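3.2 What people count as folded

Before I get to the survey numbers I should say what we asked for, which took Harsh Semwal and me longer to agree on than I'd like to admit. We mailed 157 households in Udholm and Ridgeway and asked them to tell us, in their own words, when a piece of laundry is done. Plenty of them wrote whole pages (one ran onto the back of the envelope!), and almost 40 of those letters were about T-shirts. 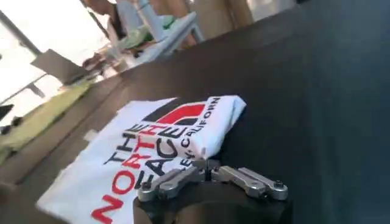 Figure 4. Folded T-shirt, printed side up.

Our Ridgeway people care a lot about the print. They want to find the right shirt in a drawer without digging, so the front goes face up and the sides get tucked under, and they'll put up with a soft, rumpled top edge to get it. You lose some of the design, of course. On the shirt in Figure 4 you can still read THE NORTH FACE just fine, but the smaller line of text runs off into the fold. Most Ridgeway letter writers would call that folded, and so would I. Gavin Yule wouldn't, and we've left his objection in the appendix.

Towels were another story. Folks in Udholm think in stacks, and what matters to them is whether the pile fits the shelf, so they fold to a width and let the thickness come out however it comes out.

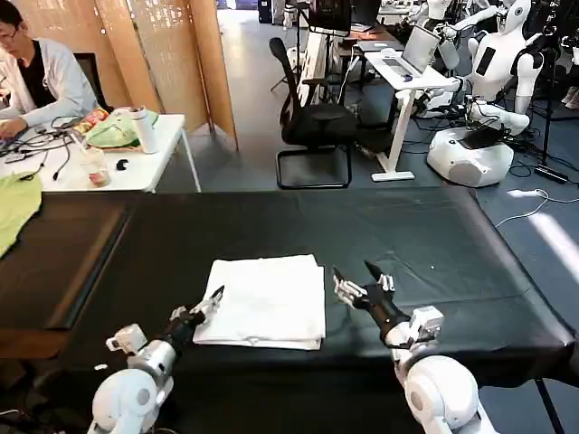 I grew up in a house like that, so I had to be careful when I coded those letters. Harsh recoded the whole batch in May without seeing my sheet, and where we disagreed it was nearly always over whether "neat" meant square corners or a smooth top. We ended up scoring the two separately.

Then there's the step before any folding, which hardly came up in the letters at all.
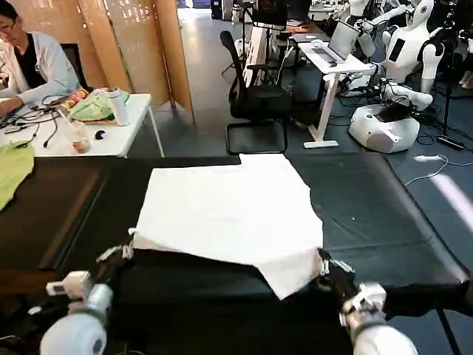 Does it matter how flat the cloth is before the first fold? For towels it matters quite a bit, going by our scores, and for T-shirts we couldn't find a difference worth reporting.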